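Serving tray

A serving tray is a shallow, flat-bottomed carrier used to move food, drinks and small objects from one place to another. Most trays have a raised edge, called the rim or lip, which stops things from sliding off. Trays are used in homes, restaurants, schools, hospitals and offices, and they are made of wood, metal, plastic, glass, paper pulp, woven plant fiber and other materials. This article deals mainly with trays for the table and the kitchen. For trays used in baking, see Sheet pan. For trays used in growing plants, see Seed tray.

Name

The English word tray comes from Old English and is related to the word tree, because the oldest objects with this name were cut from wood. The word salver is used for a flat tray without handles, usually of silver, on which letters, cards or glasses were brought to a guest. A tray with legs is called a bed tray or a lap tray, depending on its height. In some hotels the word butler's tray is used for a wooden tray with high sides that stands on a folding support.

History

Flat carriers for food were in use in many parts of the ancient world. They were made of clay, bronze, wood and basketwork, and it is often difficult to say if an old object was a tray, a large plate or a lid, as the same piece could serve for all of these.

In East Asia the lacquered tray became an important object of the household. Thin wood was covered with many layers of lacquer, and each layer had to harden before the next one was applied. The result was light in weight and resistant to water. Lacquered trays were later brought to Europe by trading ships and were much admired there. European workshops tried to copy the effect with other varnishes on iron sheet and on papier-mâché. The technique on iron is known as japanning, and in the eighteenth century it was practiced on a large scale in the English Midlands and in south Wales.

The custom of drinking tea at home increased the demand for trays in Britain and North America. A tea tray had to be large enough for the pot, the cups, the sugar and the milk, and strong enough for a full pot of hot water. Oval trays with two cut handles date mostly from this period.

In the twentieth century, pressed metal and then plastic took the place of painted iron for daily use. The cafeteria, where the guests carry their own food along a counter, needed trays that were cheap, equal in size and easy to stack. After the Second World War, trays of glass fiber and resin came into use in schools and factories, and many of them stayed in service for decades.

Form

The rectangular tray is the most common form because it fits on shelves and in washing racks. The corners are rounded in most plastic trays. A rounded corner is easier to clean, and it is less likely to crack when the tray falls. Round trays are preferred by waiters who carry drinks on one hand, as the weight can be kept close to the center.

The height of the rim depends on the purpose. Trays for glasses have a low rim so that the fingers can reach the foot of the glass. Trays for carrying dishes back to the kitchen are deeper. Many trays have walls that slope to the outside, and this allows one tray to sit inside another. When the slope is too small, the trays stick together after washing, and for this reason some producers add small raised points under the rim.

Handles may be cut into the wall, attached with screws, or made in one piece with the tray. Trays without handles are held under the rim.

Materials

Wood is warm to the touch and quiet when a cup is placed on it. It must be sealed with oil, wax or varnish, and it should not stay in water. Beech, acacia and birch plywood are often used.

Metal trays are made of stainless steel, aluminum, brass, copper or silver. In North Africa and the Middle East, large round trays of brass or copper are placed on a folding stand and serve as a table.

Plastic trays are light and can be made in any color. Polypropylene and ABS are usual for cheaper products. Melamine is harder and has a shiny surface, but it should not be put in a microwave oven. 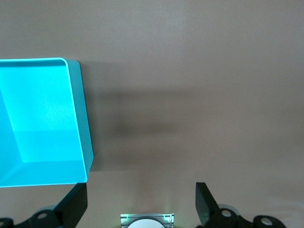 Bright cyan plastic tray with rounded corners and a pale rim.

Woven trays of rattan, willow or palm leaf are used for bread and fruit. In West Africa and South Asia, flat woven trays are also used for winnowing, that is, for separating grain from its husk by throwing it up in the air.

Collections

Trays are collected for their painted decoration and for printed advertising, mostly of breweries and soft drink companies. The Ajayi Collection in Zavonstead holds 2,409 trays, of which 213 are japanned iron. It was started by the hotel owner Suleiman Anozie and is now cared for by his son, Ifeanyi Anozie. A catalog of the lacquered pieces was prepared by Rhea Bautista. The collection is closed to visitors in December.

A smaller display, with some 29 cafeteria trays from public schools, can be seen in the town library of Pradinmont. The oldest ones still have the marks of the Skarnetti factory on the underside. Yolanda Crenshaw, who wrote a short guide to the display, divides these marks into 17 types, but Temitope Aliyu has argued that several of them are only worn copies of the same stamp.

Care

Plastic and steel trays can be washed in a dishwasher. Lacquered and painted trays should be wiped with a soft damp cloth and dried at once. Silver trays are polished with a cream made for this metal, and old engraving may become weak if they are polished too often. Trays that are stored one on top of the other should be fully dry, especially those of wood, and a sheet of paper or felt between them protects the surface.

See also

Cafeteria
Japanning
Lacquerware
Lazy Susan
Platter
Tea set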